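食品ストック棚の設置と使い始め
第3章 棚を立て、かごを割り当てる

この手引きは、Premcombeの棚と在庫アプリFonardを組み合わせて使う家庭向けに書いたものです。どちらの付属説明書にも「すぐに始められます」とありますが、その言葉はあまり当てにしないでください。棚は壁の幅木に当たりますし、アプリは初期設定のままだと通知ばかり出します。本章では、付属説明書の順番を一部入れ替えています。

3.1 始める前に

棚の高さは1610mmです。カタログには「どんな部屋にも収まる」と書いてありますが、吊り戸棚の下や梁の手前では収まらないことがあります。床から障害物までの高さを、左右と奥の三か所で測ってください。一か所だけ測って済ませると、古い家ではたいてい後悔します。

用意するもの
・棚本体(柱、棚板、連結金具、アジャスター)
・転倒防止ベルト
・かご
・ラベル用紙(Aratskaの耐水タイプ、または普通の紙と透明テープ)
・巻尺、水平器、プラスドライバー

注記:Aratskaの耐水ラベルは「貼ってはがせる」と表示されています。格子状のかごでは接着面が少なく、はがす前に落ちます。かごには荷札を紐で結ぶほうが確実で、値段も安く済みます。

3.2 棚を組み立てる

1. 柱を床に寝かせ、連結金具を手で仮留めします。この段階で本締めをしないでください。

2. いちばん下の棚板を床から170mmの位置に取り付けます。付属説明書の推奨位置はもっと低いのですが、それでは掃除機のヘッドが入りません。

3. 残りの棚板を入れます。間隔を均等にする必要はありません。均等な棚は写真では立派に見えても、背の高い瓶が一本も入らないことがあります。先に手持ちの瓶と缶を並べ、いちばん高いものに合わせて一段だけ広く取ってください。

4. 棚を起こし、水平器を棚板の中央に当ててアジャスターを回します。水平になってから金具を本締めします。

5. 転倒防止ベルトを壁の下地に留めます。

注意:石膏ボードだけの場所にねじを打ってもベルトは効きません。付属の下地探し用マグネットは釘やねじの頭にしか反応しないので、針式のもので確かめてください。

注意:棚を起こす作業は二人で行ってください。

3.3 かごを選ぶ

外幅195mmまでのかごなら、奥行きの浅い段にも無理なく並びます。専用品として売られているかごは割高で、寸法以外に目立った利点は見当たりません。Yusufの通販にある安い格子目のかごでも用は足ります。

・中身が横から見えるもの。ふた付きの箱は見た目が整いますが、開けなくなります。
・角の丸みが小さいもの。丸みが大きいと、表示寸法ほど中身が入りません。
・持ち手の穴に指が四本通るもの。

注記:格子の目より細い袋の角や個包装の端は、外に飛び出して隣のかごに引っかかります。気になる場合は底に厚紙を一枚敷いてください。側面まで覆ってしまうと、中が見えるという利点がなくなります。

3.4 品目をかごに割り当てる

Fonardには「おすすめ分類」という機能があります。菓子とだしの素を同じ「小袋類」にまとめる程度の分類なので、使わないことを勧めます。

1. 食品をすべて台の上に出します。棚の前で一つずつ考えながら入れると、途中で必ず基準が変わります。

2. 期限の切れたものを抜きます。

3. 食べる場面ごとに分けます。朝に使うもの、弁当に入れるもの、来客用、非常用といった分け方で十分です。細かく分けるほど、どこにも属さない品が増えます。

4. 開封済みのものは専用のかごを一つ決めて入れます。折り返した袋の口はクリップで留めてください。

5. かごごとに札を付け、同じ名前をアプリに登録します。バーコードの読み取りは後回しでかまいません。読み取れない商品があるたびに手が止まり、作業が終わらなくなります。

3.5 試用期間を置く

設定を終えても、完成とは考えないでください。約14日間はそのまま使い、次の点だけ記録します。

・探したのに見つからなかった品
・札と違うかごに戻されていた品
・アプリの数と実際の数が合わなかった品

数が合わない品が多い場合、原因は入力忘れです。アプリの「学習が進めば精度が上がる」という説明は、入力忘れには何の効果もありません。菓子のように減りの早いものは登録をやめ、目で見て補充するほうが長続きします。

注意:8月など気温の高い時期は、チョコレートや油分の多い菓子を最上段に置かないでください。棚の上部は思うより暑くなります。

3.6 かごの入れ替え手順

1. かごを棚から下ろし、台に置きます。棚に載せたまま奥を探ると、下のものがつぶれます。

2. 小さな菓子類は一度かごの外に出し、期限の近いものを手前にして戻します。

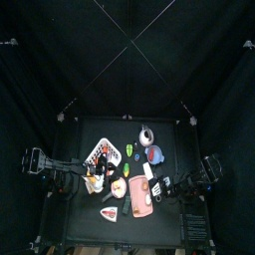

3. 札の内容と中身が合っているかを見て、かごを元の段に戻します。合わない品が続くようなら、直すのは中身より札の名前のほうです。アプリ側の名前も同時に変更してください。自動では反映されません。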